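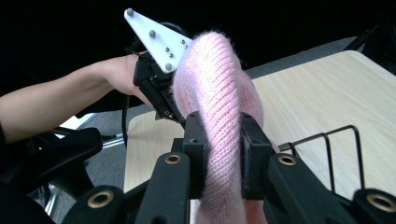

Senyo Mahamaからは、前回の報告について、登録件数の伸びだけでは目録の使いやすさが判断できず、同じ本が版違いで何度も出てくる状態を先に片づけるべきではないか、という意見が寄せられた。今期の作業はこの意見に沿って順序を組み替えている。新規登録を一時的に抑え、既存データの同定と統合に時間を振り向けた。そのため当初の計画書に記した登録の進度とは一致しない箇所がある。該当箇所は各項に記す。

小規模出版物・自費出版物書誌目録整備事業 中間報告
提出先 Dullero読書文化助成 事業担当
提出日 02/05/2024

1 対象期間の作業概要

本事業は、取次を経由しない小規模出版社の刊行物と、著者が自ら発行した書籍について、読者と書店が検索できる共通の目録を作成するものである。対象は小説、詩歌、随筆、評論とし、漫画と楽譜は当初の取り決めどおり含めていない。

今期末の収録件数は1,409件、発行元は141者である。発行元には法人格のない個人名義のものを含む。同一人物が複数の名義で発行している場合は、名義ごとに数えている。名義を統合すると発行元の数は減るが、本人が名義を分けて活動している以上、目録側で統合することは適当でないと判断した。参照用の内部欄には対応関係を記録しており、公開画面には表示しない。

2 同定と統合

収録データには、次の原因による重複が含まれていた。発行元から届いた一覧と書店から届いた在庫表の両方に同じ本が載っているもの、増刷時に書名の表記が変わったもの、副題の有無が資料によって異なるもの、の順に多い。書名と著者名の完全一致による機械的な照合では副題の揺れを拾えず、逆に同名の詩集を誤って統合する例があった。

このため照合を2段階に改めた。第一段階では、空白、括弧、長音記号、旧字体を正規化した文字列で候補を抽出する。第二段階では、判型、頁数、発行年、奥付の記載を人が見比べ、統合するかどうかを決める。頁数は前付を数えるかどうかで発行元ごとに差があり、単独では判断材料にならない。奥付の写しがあるものは奥付を優先し、ないものは発行元に照会した。

照会を行ったうち、期末の時点で回答が得られていないものが43件ある。連絡先が失効しているもの、発行元がすでに活動を終えているとみられるものが混在する。これらは統合せず、未確定の印を付けたまま公開している。検索結果では末尾に表示される。次期も照会は続けるが、回答のない記録を削除する予定はない。

3 版の扱い

自費出版物では、版と刷の区別が奥付に書かれていないことが珍しくない。本文に訂正を入れた増刷を「第二刷」とする発行元もあれば、表紙の紙だけを替えたものを「新版」とする発行元もある。目録では発行元の表記をそのまま記録し、これとは別に、内容の異同を示す欄を設けた。欄の値は「異同あり」「異同なし」「未確認」とし、確認の根拠を注記に残す。

電子版は紙版と別の記録とし、相互に参照を付けた。注文印刷による版は、刷りごとの日付が記載されていても初回の発行年を採用する。底本が商業出版である再刊については、底本の書誌を注記に含めることとしたが、記入が済んでいるのは発行元が底本を明記している場合に限られる。

訳書の原題は、原語表記が奥付または扉で確認できるもののみ入力した。著者のウェブサイト等に原題の記載があっても、本そのもので確認できなければ空欄としている。この方針には検索の便を損なうとの反対意見も内部にあり、次期に再度検討する。
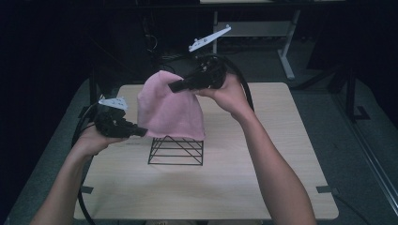 分類については、既存の図書分類をそのまま適用すると収録物の大半が日本文学の小説と詩に集中し、絞り込みの役に立たない。前回報告ではこの問題を指摘するにとどめたが、今期は主題語を併用する案を試行した。主題語は発行元が申告したものを出発点とし、表記の統一のみ事業側で行う。「幻想小説」と「ファンタジー」のように重なりのある語は、どちらかに寄せず、相互参照で結んだ。申告のない記録に事業側で主題語を補うことはしていない。

試行の結果、主題語が極端に細かいものと、ほとんど何も絞り込めないものとに分かれる傾向が見られた。前者は発行元が宣伝文に近い語を申告した場合に生じる。語の長さと品詞に制限を設ける案を次期の検討事項とする。

4 書誌データの受け入れ

発行元からのデータ提出には、Bukent書誌様式を用いている。今期は様式の改訂を行った。著者名の読み、判型、綴じ方、頒布方法を独立した欄とし、従来の備考欄への自由記入を減らした。特に読みの欄は、筆名の読みが一般的な読みと異なる著者が多く、索引の誤りに直結していたものである。

旧様式による提出は当面受け付ける。旧様式で届いたものは事業側で変換するため、公開までの期間が新様式より長い。変換時に判断が必要な箇所は発行元に戻して確認しており、この往復が受け入れ作業の中で最も時間を要している。変換用の手順書は2月に改訂し、備考欄の内容を振り分ける際の判断例を増補した。

書影については、発行元の許諾が文書で確認できたもののみ掲載している。装画の権利が発行元以外にある場合、装画作成者の許諾も必要となる。合同誌で装画の作成者名が本に記載されていないものは、許諾の確認先が決まらず、掲載を保留した。書影のない記録は検索結果で目立ちにくいとの声が発行元から複数あり、並び順に書影の有無が影響しないよう表示側を修正した。

5 書店側の利用

Enriquez書店での試用を継続している。同店では、客から書名の一部だけを告げられた場合の照会と、棚の入れ替え時の候補選びに目録を使用している。前者については、副題のみで検索できるようになったことで照会が完結する例が増えたと報告を受けた。後者については、在庫の有無が分からないため、結局は発行元に個別に連絡することになるとの指摘があった。

在庫情報の掲載は本事業の範囲に含まれていない。更新が滞った在庫情報は利用者の不利益が大きく、範囲に加えることは現段階では提案しない。代わりに、発行元が注文の受付を行っているかどうかを示す欄を追加し、最終確認の月を併記する形とした。この欄は任意記入であり、空欄は受付停止を意味しない。凡例にその旨を明記した。

頒布会のみで販売される本については、通信での注文可否が書店にとって最初の確認事項となるため、頒布方法の欄と注文受付の欄を検索画面上で隣接させた。

6 計画との差異

計画書では、今期中にAltmont文庫旧蔵の小冊子群の登録に着手するとしていた。着手は次期に延期した。同資料群には奥付を欠くものが多く、前記の照合手順が固まらないうちに登録すると重複を増やすおそれがあった。資料の所在と箱ごとの内容一覧は確認済みである。発行年の推定を行う場合は、推定年を角括弧で示し、根拠を注記することで所蔵者と合意している。

費目の流用は生じていない。資料群の整理に充てる予定であった謝金は未執行であり、次期に繰り越す申請を別紙により提出する。照会用の通信費は見込みを上回ったが、同一費目内で処理した。

7 次期の作業

未確定の記録に関する照会の継続、主題語の制限案の作成、旧蔵小冊子群の登録着手を予定する。登録は奥付のあるものから行い、奥付を欠くものは本文中の記述、印刷所名、広告頁の記載を控えたうえで保留とする。原題の入力方針については、確認元を区別して記録する欄を設けることで空欄を減らせるかどうかを検討し、結果を次回報告に記載する。

助成元に確認をお願いしたい事項は、繰越の可否と、公開画面における助成表示の位置である。後者は、検索結果の各頁に表示する案と、凡例の頁にまとめて表示する案があり、画面の見本を別紙に添付した。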